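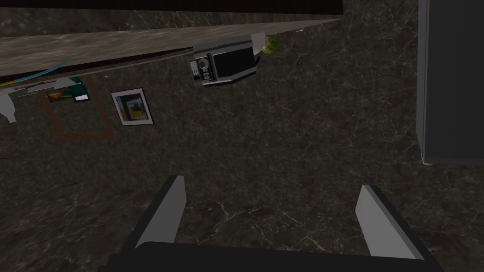
When you record demonstrations by remote control, the wrist camera is the view that the robot will learn from, and so it must be the view that you drive by. Many beginners in our group at Findimbridge drive from the big outside view, because it is more comfortable, and only look at the wrist view when something goes wrong. I ask them to do it in the opposite way. In the wrist view you have both fingers at the bottom, wide open, and between their tips and the small black appliance there is much free marble. From this you can already decide a path for the hand. You also see what you must not touch, for example the tall dark cabinet on the right side.

This page explains how I record demonstrations in the simulated kitchen Kozma, with the Fliltport control program and a Druleo hand controller. If you have another controller, the steps are the same but the buttons will have other names.

What you need before you start

A computer on which Kozma runs without stopping and jumping. If the picture jumps, do not record, fix this first.
The Fliltport program, with the wrist view and the outside view both open.
The hand controller, charged or on its cable.
A written sentence that says what the task is. I put it on paper next to the keyboard.

The last point looks like a small thing, but please do it. My first collection of demonstrations had 329 recordings, and in many of them I had changed my idea of the task in the middle. I moved the hand to one place, then I thought another place is better, and I went there. A person who watches this can guess what I wanted. A learning program can only copy it, with all the hesitation inside.

Step 1. Set the speed low

Open the settings and find the scale for hand movement. At 100 percent, the robot hand moves the same distance as your hand. I use 75 percent for big movements over the counter and I go lower for the last part near the object. Do not change the scale during a recording. Choose it, save it, and then start.

If the hand shakes when you hold the controller still, put your elbow on the table. This helps more than the smoothing option in the menu, which adds a delay and makes you correct too late.

Step 2. Open the fingers fully and check them

Press the open button and hold it until the fingers stop. Then look at the wrist view and compare the two sides. You want to see a clear space between the fingers and nothing in it. A gripper which is open only halfway at the beginning is the most common mistake I find when I check recordings of new people. They come to the object, the opening is too narrow, and they open it at the last moment. The robot then learns that this is a part of the job.

Step 3. Find an edge to steer by

Marble is a difficult surface for remote driving. It is dark, the veins go in all directions, and after some minutes the eye does not know any more how far away the surface is. So I always look for an edge with a clean line. The corner of a lighter top against the darker stone is very good for this purpose. Put the corner between the two fingers and keep it there while you move slowly forward or down. If the corner goes to the left in your view, your hand is going to the right.
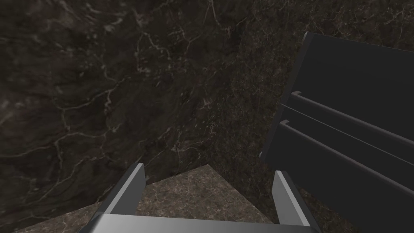

The corner of the lighter top, between the open fingers.

Please practice this without recording. Go to the corner, stop, go back, and go again. Do it until you do not need to look at the outside view. For me it took two evenings, but I am slow with game controllers.

Step 4. Record the approach as one movement

Now press record and wait a short moment before you move. Fliltport needs this pause to write the starting position correctly. Then make the approach:

Move sideways first, until the target is in the middle between the fingers.
Turn the wrist, if it is necessary.
Go down last.

You can mix these movements when you have more experience. In the beginning it is better to keep them separate, and in the same order each time. Recordings that agree with each other are more useful than recordings that are beautiful.

When you arrive, stop for a short moment again, and only then close the fingers.

Step 5. Watch the right side

It is easy to look only at the space between the fingers and forget the rest. When a large dark part fills the right side of the wrist view, it hides the surface behind it, and in low light you cannot easily say where the dark part ends and the dark stone begins. In this situation I look for the thin bright lines on the ridges, which can be seen when the other parts are nearly black. I do not turn the wrist quickly to see better. I switch to the outside view, look, switch back, and continue.
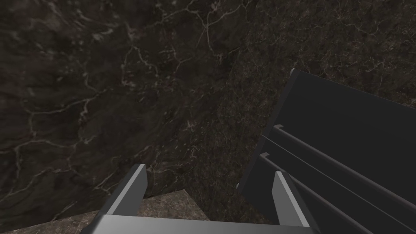 Wide opening, with the dark ridged part on the right.

If you are in doubt, stop the recording and delete it. A deleted recording costs you less than one minute.

Step 6. Name and check your recordings

After each recording Fliltport asks for keep or delete. Before you press keep, play it once at double speed and ask yourself three questions. Did I do the task that is written on the paper? Were the fingers fully open at the beginning? Did I stop anywhere without a reason?

Give the name in the form task, hand, number. I do not put the date in the name, because the program writes it by itself. Our shared folder has 2,509 kept recordings now, and the ones from January are still hard to search, because each of us used a different form of name.

Common problems

The hand moves in the wrong direction. The controller is following the outside view. Change the reference to "wrist" in the settings.

The fingers close slowly. Check that the button is not set as a slow trigger. For most tasks, open and closed are enough.

The surface looks flat and you cannot judge the height. Move a little to the side and look at how the edge of the lighter stone moves against the darker one. If there is no edge in the view, go back up until you have one.

The recording is much longer than the others. Usually there is a pause in the middle. Delete it and make a new one, do not cut it.

Last changed on March 16, 2026. The part about button names for older Druleo controllers is moved to its own page.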